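Stock bin

A stock bin is an open-topped container used to hold loose goods or parts before they are sold, packed or put to use. The term is applied chiefly in warehousing, retail supply and light manufacturing, where goods are kept in small quantities close to the point of work. Stock bins are distinguished from crates, which are normally stacked and moved with their contents, and from hoppers, which discharge through an opening in the base.

History

Containers for loose goods are among the oldest furnishings of trade. Grain, nails, buttons and dried foods were long sold by weight from wooden boxes and drawers set behind a shop counter. The word "bin" is found in Old English, where it meant a manger or a receptacle for food.

The growth of factory work increased the demand for containers of regular size. Wooden boxes absorbed oil and were difficult to clean, and many workshops replaced them with vessels of folded or pressed metal. Moulded plastic bins came into wide use in the second half of the twentieth century and are now the more common type in shops and parcel depots. Metal bins remain in use where the contents are heavy, sharp or hot.

Form and materials

Most stock bins are rectangular in plan. The walls may be upright, which gives the greatest capacity for a given floor area, or sloped, which brings the contents towards the middle as the bin empties. Sloped walls also allow some designs to be nested when not in use.
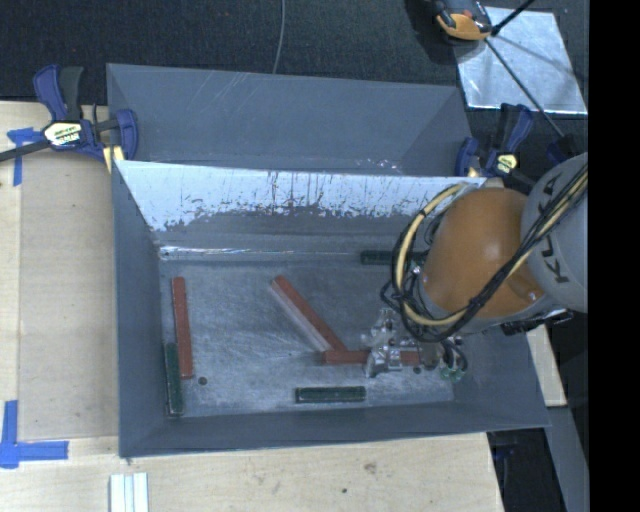

A grey sheet-metal bin with sloping sides and a scuffed floor.

Sheet metal bins are commonly made from steel, which may be painted or coated with zinc to slow corrosion. Wear is usually greatest on the floor and on the walls against which goods are thrown or dragged. Where delicate items are stored, a liner of felt, rubber or card may be fitted.

Use in stock control

The two-bin system is a simple method of reordering. Goods are drawn from the first bin until it is empty, at which point an order is placed and the second bin is opened. The second bin must hold enough to meet demand until the new supply arrives. If 500 fasteners are used in a week and delivery takes 2 weeks, the second bin must contain at least 1000. A further reserve is often added to allow for late delivery.

The storekeeping manual by Meenakshi Joshi and Ctibor Kadlec, prepared for the Britcombe depot, recommends that each bin carry a label stating the item, the reorder quantity and the shelf position. Odette Marty has argued that fixed reorder quantities are poorly suited to seasonal goods and should be reviewed before each change of season.

Safety

Bins holding heavy goods are generally placed between knee and shoulder height to reduce strain. Exposed metal rims may be rolled or capped to prevent cuts.

See also

Hopper
Pallet
Shelving
Stocktaking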